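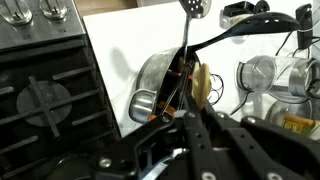
Foto: Divulgação/Gabinete Irora

Bundum, 11 de agosto de 2021 – É com muita alegria, e com um agradecimento sincero a todos os que nos escreveram ao longo dos últimos meses, que o Gabinete Irora anuncia a apresentação, na Câmara Municipal de Bundum, do projeto de lei que amplia o transporte público nos bairros de Plirkitz e Mahasneh.

A proposta cria três novas linhas de ônibus, com horários estendidos à noite, e prevê a reforma de 13 pontos de parada, todos com cobertura e banco. O texto nasceu de uma consulta aberta aos moradores, que recebeu 803 respostas, das quais 376 vieram de Mahasneh, onde a espera pelo ônibus é assunto antigo em qualquer conversa de calçada.

Lemos cada uma dessas mensagens com carinho (algumas bem compridas, e que bom que foram!) e muitas sugestões entraram no projeto quase com as mesmas palavras de quem as enviou. O texto segue agora para análise da Câmara, e o gabinete continua de portas abertas para quem quiser tirar dúvidas, discordar ou simplesmente contar como anda o caminho até o trabalho.

Contato para a imprensa: Assessoria de Comunicação do Gabinete Irora, Bundum.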